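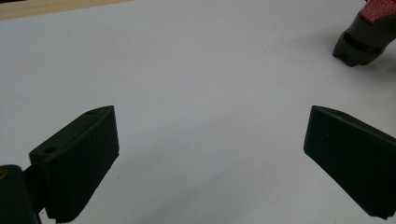 Culvert replacement on a farm lane, concrete or plastic?

Posted by cpacheco
The old corrugated metal pipe under our lane has rusted through along the bottom. The lane crosses a small creek that runs hard in spring. Loaded grain trucks use it in October, the rest of the year it's pickups. I have two quotes. Segura wants $595 more for reinforced concrete than for dual wall plastic, same diameter, both installed. Cover over the pipe will be 2 feet. Anyone regret going one way or the other?

Reply by eunseong_h
Concrete. For that difference I wouldn't think long about it. With grain trucks on shallow cover you want the strength in the pipe itself.

Reply by ditchrider9
Disagree. Plastic is fine at 2 feet if the backfill is placed in lifts and compacted. Ours has been under a log road for 9 years and it's still round. Most of the failures I've seen were bad bedding.

Reply by eunseong_h
"If" is the problem. Who is going to stand there and check every lift?

Reply by N. Becerra
Whichever you pick, ask what they're doing at the inlet. We lost a good concrete pipe out on Trorberg Road – water got around the outside and took the fill with it. A headwall would have saved it. Also check with the county before you change the diameter.

Reply by cpacheco
Neither quote mentions a headwall. I'll call both on Monday and ask. The county has to sign off on the size anyway.

Reply by ditchrider9
Get the bedding stone in writing too.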